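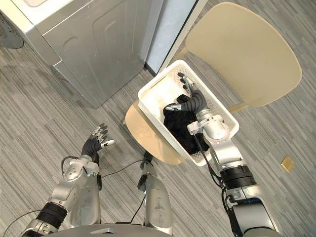
Skimwood, 2022-06-02

Hot water runs out early, upstairs bathroom

Status: open (again)

Reported: Shower goes lukewarm partway through, then cold. Kitchen tap is fine. Tank is a 200 litre Kosero electric, the hot water is set where it has always been set. No leaks that anyone can find.

First reply from Kosero support said to flush the tank because of sediment. I doubted it, as the water here is soft, but I did it anyway. What came out was clear, maybe a spoonful of grit. Shower behaved the same that night.

Second reply said the lower element was likely dead and offered a replacement. Before paying for a part on a guess, I put a meter on it. It reads fine, and so does the upper one. Sent the readings in. Got back the same message about sediment, word for word.

Also ruled out:
- thermostat, swapped in December and no change
- breaker, not tripping
- timer, bypassed

The Gekadov forum is full of people who swear by turning the tank up. That hides the problem and scalds whoever uses the kitchen tap first. Not doing it.

My own theory is the mixing valve in the shower. It's a Kuruc and it's original to the house. With the shower shut off at the handle, the cold pipe next to it gets warm, which to me says hot is crossing over into the cold side. Kosero says this is "unlikely". They haven't said why.

Next: pull the valve cartridge and look at the 2 check valves behind it. If the rubber is perished I'll replace both and leave the tank alone.

Please don't close this as resolved until I say so. Last time it was closed while I was still waiting for an answer.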